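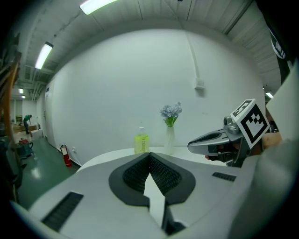

Table and flower setters wanted, August, Trovton

We need people for the back half of August. Paid, short shifts, no experience needed. Sorry for the short notice, the rota changed on us and we have gaps to fill.

What it is: setting up and clearing small table displays. Vases, artificial flowers, bottles, bits of household stuff. You put them out, move them, put them back on the shelf, do the next one. White tables, mostly. Fingerprints show, so a lot of wiping down too.

Where: Voltthorpe building, Trovton, ground floor. Ring the bell marked Brandes, not the one under it. Bus stops right outside. Parking is bad.

Shifts: mornings or afternoons, your pick, but please stick to what you pick. Break in the middle, coffee and sandwiches on us. We want 12 people in total and have 7 so far.

You would be doing:
- putting flowers in vases and getting the stems to sit right (artificial ones, no water, no pollen, fine for allergies)
- standing bottles and vases where the sheet says
- checking caps are on tight before anything gets moved
- wiping tables between setups
- ticking things off on the list, every time, even when its boring
- packing up at the end of the shift, tall vases in the padded crates

You should be:
- 18 or over
- OK on your feet for a few hours
- careful with things that tip over
- able to read a printed sheet in English
- patient. Same bouquet, same vase, many times over. Some people love it, some last one morning

Nice to have: retail display, florist, catering or stage props. Not a must. Fitriani Harahap runs the floor and will show you everything on your first shift, takes half an hour.

Wear: plain top, flat closed shoes. No dangly bracelets please, they catch on the stems. Lockers are there but bring your own padlock.

Pay is hourly, same rate for everybody, sent by bank transfer at the end of the month. Training half hour is paid. If you have to cancel tell us the evening before and we can ussually swap you.

To apply: write to Carola Wendt at the Voltthorpe front desk, or drop a note in the box by the door. Name, phone number, mornings or afternoons, and any dates you can't do. No resume needed. Bernd Lammers does the call backs so if you get a call from a number you don't know its probably him - please pick up.

Couples and friends welcome, but apply seperately.

Posted 2021-08-09. Open until the spots are gone.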